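Stirine opens cutlery lending shelf for shared kitchens in Heltumby

8 Sep 2026

12 shares | 3 comments

Stirine, the household goods reuse shop on Michiels Lane, has opened a lending shelf for cutlery and small kitchen tools. Anyone living in Heltumby or Brokville can borrow from it free of charge for up to 70 days.

The shelf is meant for people moving into shared houses, bedsits and short lets, where the kitchen often comes with a cooker and a fridge but little to eat with. It can also be used by anyone putting on a meal for more guests than they have forks for.

The stock came from a collection held through August. Residents left unwanted cutlery in tubs at the shop door and at Brokville library, and 468 pieces were kept after sorting. They include forks, table spoons, serving spoons, teaspoons and chopsticks. Anything badly bent or with a loose handle went to the scrap metal skip.

Nearly all of it is odd. Few of the pieces match, and the shop has decided to leave it that way. Sets are made up by use, so a borrower asking for a set for two gets enough to cook and eat a meal for two people, but the handles may be of different lengths and the metal of different colours.

"We spent the first evening trying to match patterns and gave up," said Elsa Savolainen, who runs Stirine. "A fork is a fork. What people need is enough of them, clean, and something to stand them in when they've been washed up."

Every set goes out with a holder for the worktop or draining board. Chopsticks are lent in pairs of the same length wherever the shop has them.

Before a set is lent it is washed, dried and laid out on a cloth on the kitchen table at the back of the shop. Spoons, forks and chopsticks are checked against the borrower's slip and then go into the holder. The same is done when the set comes back. Borrowers are welcome to stay while this happens and to swap any piece they don't like the feel of.

Güven Başaran borrowed one of the first sets when he moved to Heltumby in August. "The flat had one knife and a tin opener in the drawer," he said. "I asked for extra spoons and some chopsticks, and they let me pick them off the table. I've bought my own forks now, so those have gone back."

How to borrow

Bring something with your name and address on it. There is no deposit. Sets are made up for one, two, four or six people, and larger numbers can be arranged with 7 days' notice. Please say when you ask whether you want chopsticks, serving spoons or teaspoons, as these are not put in every set.

Lost pieces are not charged for. If something goes missing, tell the shop when you return the rest so that the slip can be altered. Cutlery should come back washed. Please don't put the chopsticks in a dishwasher.

The shop does not lend sharp knives. Table knives are kept in a separate drawer behind the counter and can be added to a set on request by anyone over 18.

Giving to the shelf

Stirine is still taking cutlery and would be glad of forks above all, followed by teaspoons and plain worktop holders. There are plenty of serving spoons for now. Items can be handed in at the counter whenever the shop is open. Please do not leave bags outside overnight.

The shop aims to have 2000 pieces on the shelf by next summer, which would let it serve village hall meals as well as homes. Saucepans and chopping boards may follow if room can be found for them.

Further details are available from Elsa Savolainen at the shop.
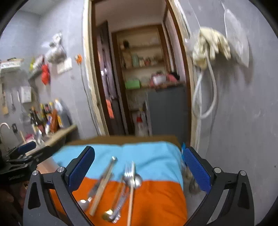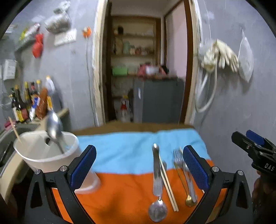
Forks, spoons and wooden chopsticks on the blue and orange cloth. The white holder is in the second picture.

Comments (3)

marrowfat
Do you take the little long-handled spoons for ice cream glasses? I have a drawer of them and no glasses left.

Stirine
Yes please, bring them in. They can go in with the teaspoons.

Jude_in_Brokville
Is the tub still at the library? Went past and couldn't see it. Have got a bundle of forks from my mum's to drop off but can't get over to Heltumby until next week.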